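Flisudbridge Leather Workshop: progress report to the Ngcobo Fund, August

Hi all,

I'm writing this at the kitchen table at 6:40 in the morning, which is the only time the phone doesn't ring, so please forgive the rambling. You asked for a page or two on how the money is being spent and how the evening course is going. I've also put in the bits that went wrong.

First the big one: we have the room! The lease on the back half of the old Tolel shoe factory got signed in the end, after all that back and forth over who pays for the drains (the landlord pays for the drains). It's bigger than the room in the proposal and a good deal colder. We painted it over one long weekend, and the extractor fan went in the week after, so now we can use the edge dye and the contact glue indoors without everybody getting a headache.

The course itself started with 12 people, which was the number we promised you. Two dropped out early on, one for a new job and one who had pictured something more like shoe repair, and we filled both places from the waiting list within days. Ages run from nineteen to somebody's grandmother, and she's the fastest stitcher in the group by a mile. I did not expect the waiting list at all, and I'd love to talk about a second evening if you're open to it.

Everyone starts with a key fob, then a card sleeve, and then a wallet. The wallet is where it gets hard. There's a pocket that has to be glued before it's stitched, the corners have to match, and if you punch the holes from the wrong side you see it right down the seam forever. I had planned three sessions for it and we needed five. I've rewritten the schedule so the belt comes after the wallet and the tote bag moves to the spring, and I think that's better anyway, because the bag needs the big machine and the big machine is its own story (see below). 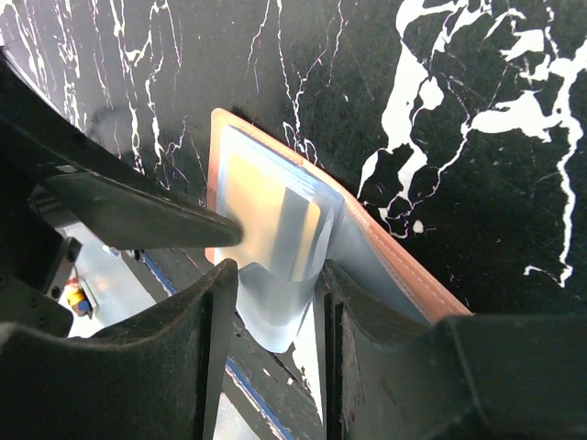 Money next. We've spent 3260 so far out of the first payment, and the receipts are in the folder Tshepo Coetzee set up for you. Most of that went on hand tools, the fan and the first order of hides. Hides went up between the quote and the order, so we're 40 over on that line, and I covered it out of the small tools line by buying the mallets secondhand. I'm still holding back 600 for the sewing machine, and I'd like to keep holding it for now if that's all right with you.

So, the machine. We found a used Zoklow walking-foot at a fair price and paid for nothing yet, thank goodness, because when Tshepo went over to try it the timing was way off and the seller couldn't say when it was last serviced. He's promised to have it looked at. If it comes back sewing straight, we'll take it. If it doesn't, there's another one two towns over, and I'll send you the quote before I commit to anything. Tshepo has been wonderful through all of this — he's driven to look at four machines now and still answers my messages.

What else went wrong? The first batch of thread was too thin and kept snapping, so we sent it back. The heating in the room is one radiator and a lot of hope, and I do need to sort that out before winter. I'm getting a price on a second heater and will try to fit it inside the existing budget. Also the sign over the door spells Flisudbridge wrong. We're living with it.

On the selling side, we took a table at the summer market and sold nearly all the key fobs and most of the card sleeves. The learners kept what they made on their own pieces, as agreed, and a few of them put it straight back into leather, so I'm calling that a good day. One lady wanted a dog collar with brass studs and now there are orders for dog collars. I had no plan for dog collars! I suppose we'll learn.

Between now and the next report I want to get the machine settled, finish belts with the whole group, and work out prices with them properly, including their own time, which they all leave out. I'll send the attendance sheets separately once I've typed them up from the clipboard.

Come by any evening we're open. The kettle works and the side door is the one with the green handle.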